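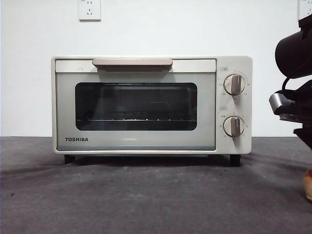

Unit 4: Costing a Teaching Cell

A first equipment budget nearly always leads with the arm, as the arm has a quote attached and everything else is guesswork. Start from the task list instead. For each task, write down what the arm has to reach, what it has to hold, and what has to stay put while it works. A countertop toaster oven is a useful test item for this: it has a door with one long handle and two knobs on a panel at the side, and those call for different motions. If your fingers can grip the handle but can't turn a knob, you have a second tool to buy, and it belongs in the budget now.

For this unit we use the Haltar planning sheet. It has four blocks:

Arm and controller
Fingers and other tooling
Fixtures, table, covering and cabling
Props and spares

The worked case is the Orness room. The tooling block there comes to 3648, which includes 2 sets of fingers and the mounts for them. Students often enter a single set. Fingers wear and get bent, and a cell that is waiting on a part still costs you lab hours. Carry the spare set in the same block so that it doesn't get cut later as an extra.

Drawers and cabinets go on the sheet under props, even when they are already in the building. Enter them at zero cost, but enter them. You still need the handle dimensions before you order fingers.
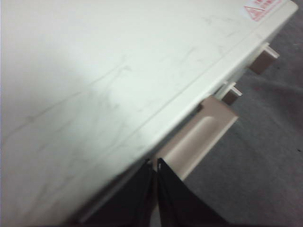 One reader of last term's notes, writing from Gritovlow, objected that zero-cost lines make a sheet longer without making it better, and that a buyer will only skip them. Their own practice is to keep found items on a separate page and attach it to the order.

Either way is acceptable for the assignment. What loses marks is leaving the items off both pages -- the grader then can't tell whether you measured anything.

Consumables are small and easy to miss. Food props such as bread have to be replaced, and crumbs mean cleaning supplies. Allow roughly 100 per term and put it under props and spares.
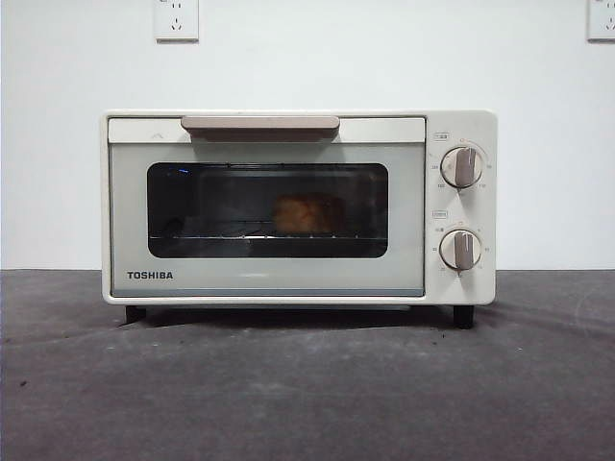
Lead times go in the last column. Use the supplier's written figure, in weeks. If Trummer quotes a range, enter the longer end and note the shorter one beside it. Work back from the first lab session to get your order date, and check that it falls before the January purchasing cutoff.

For next class: complete all four blocks for your own cell, with a source for every price. Bring a printed copy. Blank lines are fine if you mark them "quote requested".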